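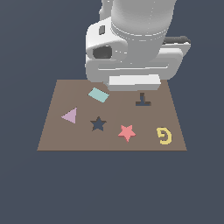
Flat coloured pieces on a square brown tabletop

Good news for anyone who spent last winter moaning that there's nowhere to go in Closlow once the shops shut (I was one of you): the games library is coming back! It reopens in April in the old Lumberg shoe shop on the high street, and I popped in while they were still putting the shelves up.

If you missed it first time round, it works just like a book library. You join, you borrow a board game or a jigsaw, you bring it back three weeks later with all the bits in, or most of them. The old place above the bakery had 300 games when it closed. The new one opens with 477, thanks mainly to a huge clear-out by the Mahuika café, which has given up its games corner to make room for more tables.

Kiều Doãn is running it again, and I'm very glad, as she once talked me out of borrowing a six-hour trading game and sent me home with something my dad could play. "People think they want the big box," she told me, with her arms full of big boxes. "Then they get it home and the rules are longer than their tenancy agreement."

Her main worry at the moment is missing pieces. Of the games that came over from the bakery, 111 are short of something, usually a dice or a couple of counters, and she'd love any spares you've got rattling about in a drawer. Odd pawns, orphan dominoes, half a set of draughts, she'll take the lot. 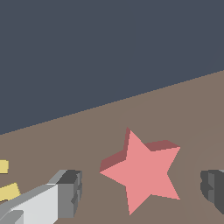
Pink star-shaped block

Joining costs nothing if you're under 16 and it's a fiver a year for the rest of us, same as before. You'll need something with your address on it. Jigsaws now have their own shelf by the window, sorted by size, and there's a notebook hanging off it on a string where you can write down if there's a piece gone (please do, I lost a whole bank holiday to a harbour with no lighthouse).

The other change is that you can stay and play. There'll be a few tables at the back, open until 9pm, and you can bring your own food so long as it isn't greasy. I asked about crisps and got a look.

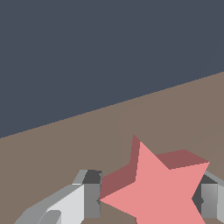 Cliltwood readers, you're included too. Your village hall has agreed to be a drop-off point, so you can return things there and save yourselves the bus fare, though you'll still have to come into Closlow to choose. So far 377 people have signed up across both places, and Kiều reckons that's already more than she had at the bakery in its best year.

Doors open at 10am on the first morning. I've got my eye on the one with the camels, so hands off until I've had my turn. Spare pieces can go through the letterbox before then, in an envelope please, with the name of the game on the front if you know it.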